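4.2 Advance payments and the role of the intermediary

In the second group of cases, the money is not taken by a false state official but by a person who offers to "help" with a state contract. The scheme is simple and it repeats with small changes. A company wishes to supply parts to a public buyer. An intermediary tells the director that the tender is already decided, and that the decision can be changed for a fee. The fee is paid in advance, often as a consulting agreement, and the intermediary has no influence on the tender at all.

We studied 26 case files of this type. In 19 of them the victim company signed a written agreement with the intermediary, and this paper became later the main evidence of the prosecution. In the other files there was only a transfer between private accounts, and the courts had to decide what the payment was for. This question is more difficult than it seems. If the director knew that the money was meant for a bribe, he may himself be responsible for an attempt to bribe. If he believed that he was buying a lawful service, he is the victim of fraud.

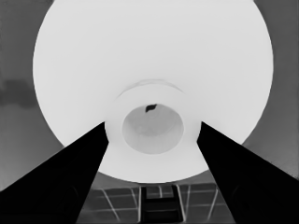 Fuchs objects to this division. In the view put forward there, a director with experience in public purchasing can almost never believe honestly that such a service is lawful, and the courts are too generous when they give him the position of a victim. We accept that this is true for large firms. For small suppliers we find the argument less convincing, and we come back to it in Section 5.

The file which we call the Trisico case shows the usual order of events. Trisico, a producer of small drive parts, was asked for 2,000 euros as a "registration cost" and then, after two weeks, for a larger sum. The intermediary used the name of Kullix, a company that was registered but had no employees and no office. The first payment was small enough that the director could approve it alone, without asking the board. We met the same step in most of the files, and it seems to us that the first sum is chosen with this purpose.
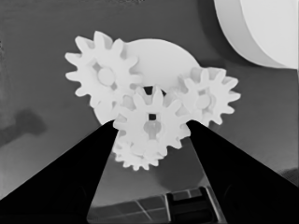
Figure 3. Toothed gears and a larger white disc held between two black gripper fingers (simulation, grayscale).

The investigators did not start from the payment. They started from a complaint by a bank employee, who noticed that Kullix received transfers from several producers in the same branch and sent the money forward on the same day. It took until July to freeze the account. At this time the balance was 700 euros.

The defense argued that Kullix had done real work, and it presented a technical report about the products of the supplier. The court asked an expert to compare this report with the public catalog. Most pages were copied from the catalog, with the order of the chapters changed. The court then decided that the report had no independent value and that it was prepared only to make the agreement look real.
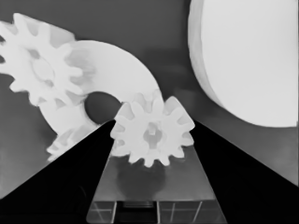 Figure 4. Small spur gear between the fingers of the gripper (simulation).

A second line of defense concerned the amount. The law makes a difference between fraud on a large scale and fraud on an especially large scale, and the limit is calculated from the sum which the accused intended to receive. When the attempt is stopped after the first payment, the intention must be proved from messages and drafts of agreements. In the Fera case the draft had three different sums in three versions. The prosecution relied on the highest one. The court of first instance agreed, but the court of appeal took the lowest, on the ground that only this version had been sent to the other side.

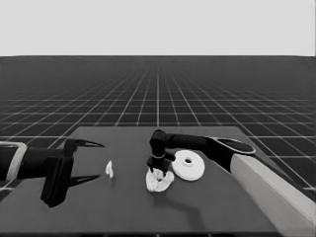
We think the position of the appeal court is correct, although it has a practical weakness. It gives an advantage to the careful offender, who names the full price only by telephone and leaves the small number on paper. Some prosecutors therefore ask for a recorded conversation before the arrest, and this makes the investigation longer. The delay has also a cost for the victim, because during these weeks the money which was already paid is usually moved to other accounts. The rules on early freezing of such accounts are discussed in the next section.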